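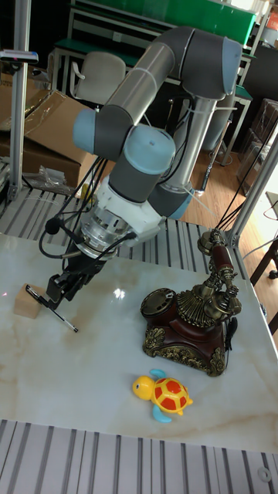
The Edthorpe Recipe Cards are a set of 897 handwritten recipes, typed up so that they can be searched, sorted and (we very much hope) cooked from. They came out of kitchen drawers, biscuit tins and the backs of old diaries, and nearly all were written in ink, with a pen much like the slim dark one touching the marble, so expect blots, crossings out and the odd word we could only guess at. Where we guessed, the word has a question mark after it in square brackets.

What you get

cards.csv has one recipe per line, with title, ingredients, method and notes. spelling.csv lists the old spellings we met and what we took them to mean. We left the spelling in the cards alone, as "serve luke warme" is half the pleasure!

Things to know

Ounces and pints have not been changed to grams. Oven heats are often just "hot" or "slow", I'm afraid. The De Haan tin is mostly baking, around 100 cards of it, and 2 of those are the same ginger loaf with different amounts of treacle. We kept both.

Changes

21 October 2019: added the Vetwood jams and pickles, which we had been promising since August, and mended the commas in the notes column.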